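Grosel Kutitura 30 Tube Combo

Used, one owner. On consignment from Dineo Mkhize.

The Kutitura is a 30 watt, all-tube 1x12 combo with two channels, spring reverb and an effects loop. Grosel calls it "pedal platform and bedroom amp in one." I'd take the first half of that. The second half depends on your bedroom. Even with the power switch down at 2 watts, it wants to be turned up before it does anything interesting, and by then the neighbors know what song you're learning.

Clean channel: very good. Stays clear well past noon with single coils, a bit sooner with humbuckers. The low end is tight and the reverb is deep without getting splashy.

Drive channel: fine. The brochure talks about "boutique saturation," and I'm not sure what that is. What I hear is a decent crunch that gets fizzy if you push the treble. Most buyers will use a pedal — I did.

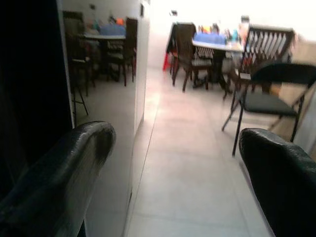 Condition and what's included

Bukix speaker, not the stock one. Dineo swapped it in January 2020 and says it "opened the amp up." It may have. I never heard it with the original, so I can't tell you. The old speaker is not included.

Power tubes test strong. Preamp tubes are older and one is slightly noisy at high gain. Bleddyn Griffiths checked the bias on our bench and cleaned the pots. Small tear in the covering near the handle. Two-button footswitch and cover included.

Weight is 50 lbs, whatever the word "portable" is doing on the box.

The Kruger 11 attenuator shown in Grosel's ads is sold separately. Try the amp without it first.

Local pickup preferred. Trades considered, but no solid state heads, please.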